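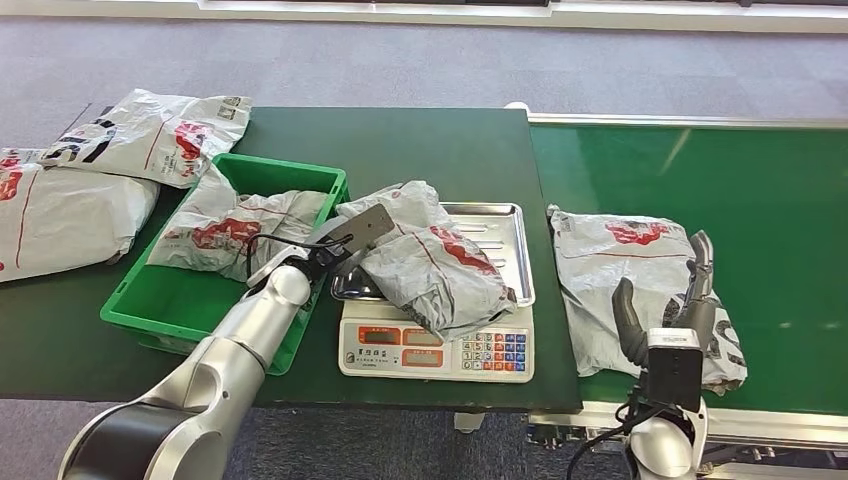 このソフトは結局、何をするものですか?

双腕ロボットに小包を扱わせるための、認識・計画・制御をひとまとめにしたソフトです。名前はCenimwood(セニムウッド)。カメラ画像から袋や箱の位置を推定して、どちらの腕でどう触るかを決めて、腕と手先に指令を送るところまで面倒を見ます。私は計画まわりを書いている人間で、このFAQも私がちまちま更新しています。認識の章だけはTrinidad Ocampoに赤を入れてもらいました(真っ赤になって返ってきました)。

左右で違う手先を付けても動きますか?

動きます! というか、うちではそれが普段の構成です。左に平たい板状の手先、右に多指ハンド。設定ファイルのend_effectorを左右別々に書けるので、そこに種類と取り付けオフセットを入れてください。板のほうは関節がないので「押す」「支える」「寄せる」の三つのスキルしか出てきません。多指のほうは指の開き具合まで計画に入ります。

よくあるのが、左右で同じオフセットをコピペしてしまうケース。エラーは出ないのに、片腕だけ妙に深く潜ります。私は二回やりました。

柔らかい宅配袋がうまく検出できません。箱なら平気なのですが。

わかります、袋は本当にいやな相手です。ふくらんでいるし、しわは寄るし、縁がどこだかわからない。箱用のモデルは直方体を当てはめにいくので、くしゃっとした袋だとたいてい変な向きの箱を返してきます。

袋にはsoft_parcelというモデルを使ってください。こちらは形を当てはめず、領域マスクと高さマップをそのまま計画側に渡します。向きは「だいたいの長手方向」しか出ませんが、つかむだけならそれで足ります。

それから、印刷のロゴや線を袋の縁と間違えることがあります。白っぽい袋に赤い印刷、みたいな組み合わせが特に苦手で、ロゴのところで袋が二つに割れて見えたりします。merge_by_heightを有効にすると、高さがつながっている領域を一つにまとめてくれるので、だいぶおとなしくなります。ただし袋が重なっている山では逆効果です。山を崩すときは切って、ばらけたら入れる、という切り替えを自分で書いている方が多いですね。

緑の台に緑のコンテナを置いたら、コンテナが消えました。

色で分けようとすると消えます(笑)。初期設定の前景抽出は色を少し使っているので、台とコンテナとベルトが全部同じ系統の色だと見分けがつかなくなります。foreground.modeをdepthに変えてください。

それでも不安定なら、コンテナは検出に頼らず、決まった位置の障害物として登録してしまうのが早いです。私はずっとこの方法です。研究っぽくはないですけど、壁にぶつからないほうが大事なので。壁の高さは実物より少し高めに書いておくと、コンテナから袋がはみ出しているときにも腕が余裕を持って越えてくれます。

はかりの値はいつ読めばいいですか?

手を離して、値が落ち着いてからです。当たり前に聞こえるでしょうが、袋だとこれが意外と面倒で、はかりの皿からはみ出した袋が手前のパネルに垂れて触っていることがあります。こうなると値は落ち着いているのに正しくない、という一番困る状態になります。

対策として、置いたあとに袋の領域と皿の領域を重ねて、はみ出しが大きければ置き直す処理(recenter)を入れました。標準では切ってあるので、必要な方は有効にしてください。

表示部をカメラで読み取る方法もよく聞かれますが、通信口のあるはかりなら素直にそちらをつないだほうがいいです。袋が表示窓にかぶさったら、もう読めませんから。どうしてもカメラで、という場合はdisplay_readerというおまけの部品があります。隠れている桁があるときは数字を推測せず、unreadableを返します。ここは推測させたいという要望を何度かもらっていますが、私は頑として断っています。

ベルトコンベヤは動いたままでもいいですか?

今のところ、止めてからつかむのをおすすめしています。動かしたまま追いかける機能(track_pick)も入っているものの、まだ試験扱いです。箱ならまあまあ、袋は指が触れた瞬間に形が変わるので、追いかけている目標そのものがずれていきます。

ベルトの速度はエンコーダから取るのが基本です。画像からの推定だけで回すと、無地のベルトでは模様がなくて動きが見えません。ここはOctavio Ulloaが5月に大きく書き直してくれて、エンコーダが途切れたときに黙って前の速度を使い続ける、あの恐ろしい挙動はなくなりました。ありがとうOctavio!

側面のレールも忘れずに障害物に入れてください。指先は避けているのに手首の箱がレールに当たる、という報告が一番多いです。

ケーブルが引っかかりそうで怖いです。ソフトで避けられませんか?

完全には無理です。ケーブルの形は計画に入っていません。代わりに、手首の回転範囲を狭めるwrist_limitと、手首のまわりに太めの筒を仮想的に付けるcable_marginがあります。筒を太くしすぎると、コンテナに手を入れる軌道が一本も見つからなくなるので、ほどほどに。

あとは、軌道を再生する前に低速で一度流して、目で見る。地味ですが私は新しい配置にするたびにやっています。

計画に時間がかかりすぎます。

まず、画面左下に出るplan_msを見てください。うちの机では、片腕で182ミリ秒くらいなら普通……と書こうとして、ちゃんと測り直したら中央値が182でした。これより極端に遅いときは、高さマップの解像度を疑ってください。初期値の2ミリ刻みは細かすぎることが多く、袋なら倍の粗さでも困りません。

両腕を同時に計画する場合は、候補姿勢の数が効きます。初期値の32を減らすと速くなる代わりに、「解なし」が増えます。まず解像度、それでもだめなら候補数、の順でいじるのが楽です。

エラー109が出て止まります。

左右の腕の作業領域が重なったまま、どちらも相手を待っている状態です。要するに譲り合いすぎ。priorityを片方の腕に付けると解けます。コンテナからはかりへ移す仕事と、ベルト上の袋をつかむ仕事を左右で分けているなら、ベルト側を優先にしておくと詰まりにくいです。

古い版ではこのエラーのあと原点復帰が必要でしたが、今はresumeで続きから動きます。

Proknessのシミュレータにつながりますか?

つながります。ブリッジはUmasettiのリポジトリに置いてあります。ただ、向こうの袋の物理はかなりお行儀がよくて、垂れ方もしわも現実よりきれいです。シミュレータで全部通ったからと安心して実機に持っていくと、初日にがっかりします。軌道と干渉の確認用と割り切って使ってください。

不具合を見つけました。どこに送ればいいですか?

Umasettiの課題一覧にお願いします。そのとき、ログと一緒に設定ファイルも必ず付けてください。設定なしの報告だと、私の最初の返事が毎回「設定ファイルをください」になります。録画データは大きくなりがちなので、止まった前後だけ切り出してもらえれば十分です。切り出しはclip_logコマンドでできます。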